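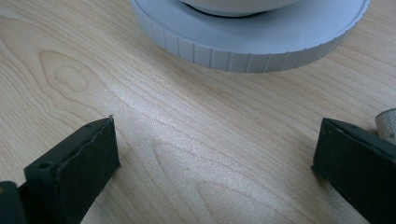

How long must a Flitine hardwax oil finish cure before the table can be used?
Light use is possible after 2 days at normal room temperature. Full resistance to water and household stains is reached later, as set out in section 4.3.

4 Applying the finish

4.1 Before you start

Read the label on the Flitine can and check that the batch code matches the one on the hardener bottle, if one is supplied. Mixed batches can differ slightly in sheen. Keep the room between 60 and 77 °F and open a window on the side away from the work.

The surface must be sanded to 150 grit and free of dust, wax and silicone polish. Tops previously treated with Gutix sealer must be sanded back to bare wood. Flitine does not bond to Gutix residue.

CAUTION: Cloths soaked with oil can ignite without a flame. Lay used cloths flat outdoors to dry, or store them under water in a closed metal can.

4.2 First and second coats

1. Stir the oil with a flat stick until no sediment is left on the bottom of the can. Do not shake.
2. Pour a small amount onto the surface and spread it with the white Zerouali pad. Work along the grain.
3. Wait 15 minutes.
4. Wipe off all oil that has not soaked in. The surface should feel almost dry to a clean cloth.
5. Check the top against low side light. Wipe any glossy patches again.
6. Leave overnight with the room ventilated.
7. Rub lightly with the gray pad, remove the dust and repeat steps 2 through 6.

Apply 2 coats to the top. One coat is enough for the underside, but do not leave it bare. An unfinished underside takes up moisture faster than the top and the panel may cup.

Note: End grain absorbs more oil. Add oil to the edges during the waiting time in step 3 if they look dull.

4.3 Curing

Do not cover the table or place rubber feet, vinyl mats or hot dishes on it during the first 2 weeks. Wipe up spills at once with a damp cloth. Do not use soap in this period.

4.4 Ordering pads and refills

Part 1407: white application pad
Part 1468: gray intermediate pad

Both fit the Trornora hand block. Push the pad onto the block until the hook layer grips along its full length. Replace a pad when the face hardens or starts to shed fibers.

For marks and scratches after curing, see section 5, Spot repair.

Revision 2024-07-25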